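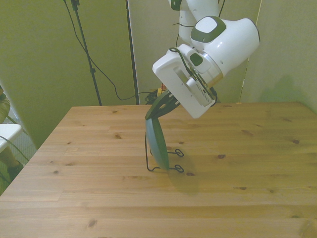

A white robotic arm over a pine table.

Magazine > Materials > Timber

Pale softwood and the problem of yellowing

Pine darkens under daylight. The change begins in the lignin, which absorbs ultraviolet and breaks down into yellow compounds, and it is quickest in the first season. A clear oil does little to slow it. A finish with a UV absorber helps, but the absorber is itself used up over time.

The Erside joinery works at Curkberg exposed 18 boards behind south-facing glass, starting in November. Twelve had a coating and six were left bare. After 13 weeks the bare boards had shifted furthest towards orange. White-pigmented oil held its colour best - at the cost of a slightly chalky surface, which marks under hot cups.

Moisture matters less than is often claimed. A board kept at 12 per cent moves very little indoors, and the colour change goes no deeper than a thin surface layer. Sanding removes it, though the fresh wood will darken in its turn. Objects left standing on a new top leave pale outlines, so move them often in the first months.

Related
Grilasen: larch cladding after one winter
Choosing a grit for end grain
Soap finishes compared

We use cookies to measure visits. Accept | Manage settings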